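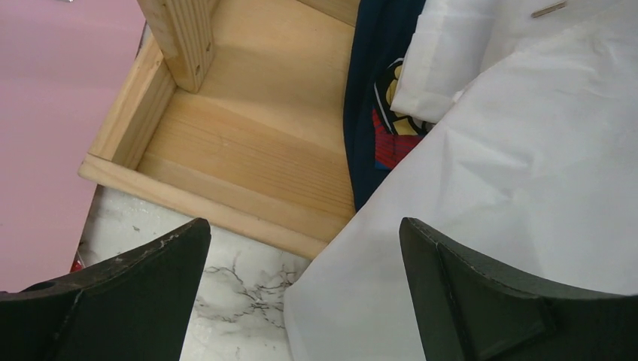
Visit report: Rikano open day, Idstead
December 15, 2021

Rikano held an open day at its Idstead office for schools that use, or are considering, the Waserska learning platform. I attended for our schools group with Joanne Parsons, who looks after the pupil records system. We wanted answers on three points: how the nightly sync decides that two records are the same pupil, what happens to class work at year end, and whether teachers can be moved to single sign-on without losing their existing classes.

Registration was on the first floor. Badges were printed from the booking list, and several had the surname and first name swapped, mine included. The Wi-Fi code was on the back of the badge.

Dorian Marchal gave the opening session, on the sync service. It replaces the spreadsheet upload for pupils but not yet for teachers or support staff, who are still created by hand or by file. The service reads from the records system once a night and compares each pupil against the accounts already in Waserska. Matching runs in this order:

1. The external ID, if the account has one.
2. The school email address, compared without regard to upper or lower case.
3. Surname, first name and date of birth together.

If the first test finds nothing it moves to the second, and so on. A match on the third test is never applied automatically. It goes into a review queue and the pupil keeps the old account until an administrator accepts or rejects the pairing. Marchal ran it on a test school with 2,000 pupils and left 33 in the queue. Most were double-barrelled surnames stored with a hyphen on one side and a space on the other. He confirmed that hyphens and apostrophes are not stripped before comparison. Joanne asked for this to be changed, as did two other schools in the room. No date was offered.

Our own accounts were made by upload and have no external ID, so everything here would depend on email. Pupils in the two lower years have no email address and would all go to the queue in the first run. The way round this is to fill in the external ID first with a single update file. The file needs only two columns, the Waserska username and the ID from the records system, and the header row must be spelled exactly as in the template. Extra columns are ignored. A blank ID cell clears whatever was there before, which is not stated in the current guide.

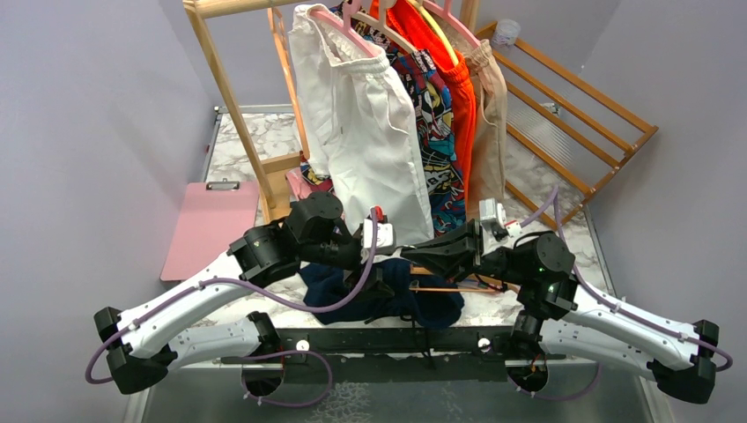 Two robot arms and a clothes rack.

The second session was on year end and was taken by Nyokabi Obura from the support desk. Closing a year does the following. Classes become read-only, pupils are detached from them, and marks are written to an archive that teachers can open but not edit. Pupil accounts stay active. Work that has been set but not handed in is dropped at this point and cannot be brought back by support.

She recommended exporting the markbook before closing, one file per class. There is no export for a whole year group. At our largest school this would mean opening 40 classes one after another, and I said so. Obura said the reporting interface can produce the same data in one request, provided the school has an interface key. Keys are free but have to be asked for in writing by the named account holder. Ours is still listed as a member of staff who has left, so that needs correcting first.

Closing can be scheduled for a future date. The job starts at midnight and the platform is read-only for that school until it finishes. If the nightly sync falls due while the job is running, the sync is skipped and not retried until the following night. New starters entered on that day will therefore have no account the next morning.

Lunch was sandwiches. The two demonstration rooms remained open and I used the time to try the review queue on one of the test machines. Each row shows the two records side by side with the differences in bold. Rows can be accepted in bulk but have to be rejected singly. The queue sorts by date only, and sorting by surname or year group would be more useful. Using the browser's back button after accepting a row returned me to the top of the list, with the filters cleared.

After lunch Kimutai Were covered single sign-on. Waserska accepts the two usual school identity providers and there is a general option for others. The setting is made per school and per role, so teachers can be switched while pupils carry on with passwords. The steps he gave were these. Turn on linking mode, in which both kinds of sign-in work. Ask each teacher to sign in once by the new method. Check the report of unlinked accounts. Turn off passwords.
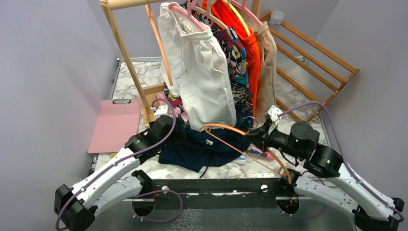 Linking mode compares the email address sent by the provider with the one held on the account. If they differ, a second, empty teacher account is created, and the teacher sees no classes. Support can merge the pair, with a stated wait of 24 hours. Merging keeps the older account's username and the newer account's email address. Were's advice was to correct addresses beforehand by file, and he showed the column for it. We have staff who changed name after their account was made, and supply teachers who share one address between them. The shared address will have to go, as linking mode permits one account for each address.

I asked about administrators. They keep a password even after passwords are turned off for teachers, and a second factor can be required for them. It is off by default. We should turn it on.

The last item was a question session chaired by Hamish Rutherford. Points relevant to us:

Parent accounts are not touched by the sync. A parent stays linked to a pupil until the link is removed by hand, including after the pupil leaves.

Leavers are suspended, and deleted after the retention period set by the school. If no period has been set they are never deleted. Ours has not been set.

Teacher sync is in trial. Rutherford would not give a release term, but schools can ask to join the trial through the support desk.

Actions

Change the named account holder and request an interface key (me).
Prepare the external ID file for all pupils and test it on the smallest school (Joanne).
Compare staff email addresses with the identity provider and list the differences (Joanne).
Set the leaver retention period once the data protection lead has agreed a figure (me).
Ask to join the teacher sync trial (me).

The slides are to be sent to everyone on the booking list. The sync guide handed out on the day is the November edition and does not mention the blank cell behaviour, so please do not work from it alone.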